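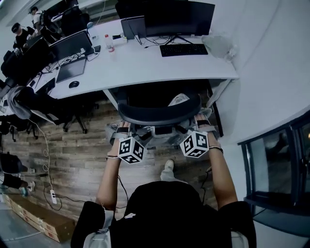

Robots have rules, and so do the people who teach them. One way to teach a robot to do a job with its hands is to let it learn from a person doing that same job. The person wears special gear that helps a computer keep track of how their hands move. A white cube with black square patterns on it can be strapped to the back of each hand, with thin black straps to hold it on. A camera looks for the patterns, and the computer uses them to work out where each hand is and which way it is turned. Then the person does something ordinary, like taking hold of the back of a chair.

At the Resberg workshop, people who do this kind of work follow a list called the Hakitz rules. Glenys Treloar wrote the first list in December. It had only 2 rules on it. Now it has six.

Rule one: Check the straps

A strap should be snug but it should not pinch. If a cube slides around on the hand, the computer gets the wrong idea about where the hand is. If a strap is too tight, your fingers can start to tingle. Tell someone right away if that happens.

Rule two: Know where your cables are

Some gear has a cable hanging from it. A cable can catch on a chair wheel or a table leg. Before you start, look down and see where it goes. If you need to walk, move the cable first. Cables on the floor should be kept away from the places where people step.

Rule three: Keep the patterns showing

The patterns are a bit like the bar code on a box of cereal. A camera can't read them if they are covered up. Don't let your sleeve fall over them, and don't put stickers on them. Dirty patterns are hard to read too, so wipe them with a soft dry cloth.

Rule four: Ask before you record

A camera that is looking at your hands may also see other people in the room. They should be told that recording is going on, and what the recording is for. If someone says no, they can move to another spot or you can wait until they are done. Letters, screens with private messages and family photos should be put away.

Rule five: Move the way you normally move

It is easy to start showing off when you know you are being recorded. The robot will learn from whatever you do. If you grab a thing too hard, the robot may learn to grab too hard. If you make a mistake, like dropping something, say so. Mistakes get a label so that they can be sorted out later.

Rule six: Stop when you are tired

Holding your arms out in front of you is hard work, even when you are sitting down. Try it for a few minutes and you will feel it in your shoulders. Anyone can say "stop" at any time and they don't have to give a reason.

What happens to the recordings?

Each recording gets a number, and Arash Esfahani checks it before it is used. His last set had 1,418 recordings in it. He took out 253 of them. In some, the patterns were hidden for too long. In others, a person had walked by who had not been asked.

Words to know

Marker: a pattern that a camera can find easily.
Recording: pictures or measurements that are saved to look at later.
Consent: saying yes to something after you have been told what it is.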